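Meet Our Intern: Khoa Quách
Khoa joined Skarine's design team for the spring semester. Ruxandra Rusu, who leads our map work, sat down with him in April to talk about transit data, drawing by hand and the job he had before this one.
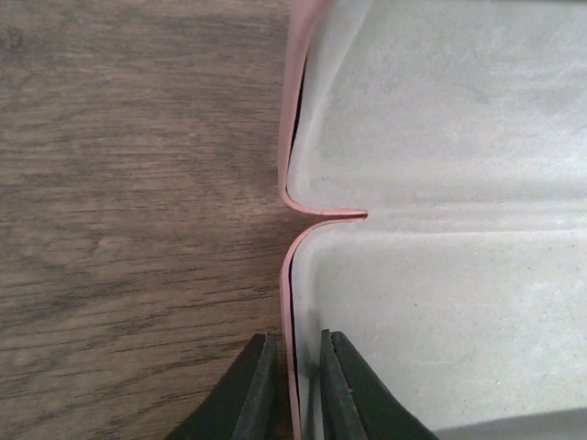 Getting here

Khoa is in his third year of a geography degree and did not plan on working in a design studio. He started college in civil engineering and stayed in it for three semesters.

"I liked the drafting and didn't like much else," he says. "We had one assignment where you had to redraw a drainage plan so a homeowner could read it. I spent a whole weekend on it. The other assignments I finished on the bus."

An adviser pointed him toward a cartography class, and he changed his major at the end of that term. The first map he made that he still likes showed the places in his neighborhood where you could fill a water bottle without buying anything. He walked every block with a clipboard and missed a few, which people let him know when he put a copy up at the library.

"Somebody had written on it in pen by the time I came back. They'd added the one behind the tennis courts. I took a picture of their correction and fixed the file that night."

He found Skarine through Florkum, the flood map we made two years ago. His cartography instructor used it in class as something to pick apart.

"We had to list what we would change," Khoa says. "I said the legend was too far from the river. I brought that up in my interview here, and then I worried about it the whole way home."

Ruxandra drew that legend. She remembers the comment and agrees with it. The legend has since been moved.

The bus project

Most of Khoa's time this semester has gone into Pacheco, a set of printed and online diagrams for a regional bus system. The agency gave us its stop list, its schedules and a year of arrival records. His first task was to match the stops in one file to the stops in the others, and it took him most of his first month.

"There were 348 stops on the list I started with," he says. "A lot of them had two names. There's the name on the sign and the name the dispatcher uses, and sometimes there was an older name from before a street got changed. The computer could match the easy ones. The rest I did by looking at them."

He kept a spreadsheet of every match he made by hand, with a note on how he decided. Ruxandra asked him to do this on his first day, and he admits he thought it was slow.

"Then in week five we got a new version of the schedules and I had to do a lot of it over. I went back to my notes and it took an afternoon. So I do that with everything now."

After the matching came the drawing. Pacheco shows how long riders wait at each stop at different times of day, and the team went through 12 versions of the main diagram before settling on one. Khoa made the first four. None of those was picked, although the spacing between the lines in the final one comes from his third.

"I had made them all on a big monitor," he says. "Ruxandra printed one at the size of a bus shelter panel and hung it in the hallway, and you couldn't read the transfer points from where a person would stand. I had six-point type on there. I didn't know what six-point type looked like on a wall."

He now prints early. He also took one of the drafts out to a real stop and asked people waiting there to find their way to the hospital on it.

"Most of them went straight to the route number. They didn't look at the colors. I had spent days on the colors."

Tools and habits

Khoa came in knowing desktop mapping software and a little Python. He has since picked up Wurker, the small in-house program we use to turn route data into line drawings. It was written by people who no longer work here, and the instructions are thin. He has been rewriting them as he goes.

"The old instructions said 'run the usual cleanup first,'" he says. "I asked four people what the usual cleanup was and I got different answers. So I wrote down the one that worked on my files and put my name on it, so people know who to complain to."

He still sketches on paper before he opens a file. He uses the backs of old printouts and a ballpoint pen and does not keep most of the drawings.

"If it's in pen I can't fiddle with it. I either keep going or start another one. On the screen I'll move a label back and forth for an hour."

The job before this one

Before college, and for two summers during it, Khoa worked at a garden center. He watered plants in the morning and ran a register in the afternoon. Asked whether any of that has been useful here, he thinks about it for a while.

"The signs, maybe. We had a sign for the shade plants that said 'partial sun' and everybody read it as sun. People would bring back dead hostas. My manager changed it to 'keep out of afternoon sun' and that helped a little. I think about that when I'm writing labels."

He still has an employee discount, and there are now two ferns and a pothos on the windowsill by his desk.

First concert, last book

We ask everyone who comes through the studio a few of the same questions. Khoa's first concert was his cousin's high school jazz band, which he counts because he had to buy a ticket. The first one he chose for himself was an outdoor show that got rained out after two songs. He stayed until they turned the lights off.

The last book he finished was a history of lighthouses. He borrowed it for the charts in the back and ended up reading the rest.

His favorite map is a hiking map of a state park near where he grew up. It uses four colors and has a mistake in it.

"There's a footbridge that isn't there anymore," he says. "My dad and I walked all the way down to it, with lunch, and there were just the posts. We ate and walked back up. I've got the map over my desk at home."

What comes next

Khoa has 8 weeks left with us. He will spend them on the evening and weekend diagrams for Pacheco, which have fewer buses to show and longer waits. The agency plans to print more than 400 panels once those are approved, and he would like to be here when the first proofs come back from the printer.

In the fall he goes back to school to finish his degree. His final project will be on school walking routes, and he has already asked Ruxandra whether she would look at a draft.

"I told him yes, if he prints it out," she says.

Applications for the fall internship are open through the end of the month. Send a short letter and two or three pieces of work, finished or unfinished, to the studio address on our contact page.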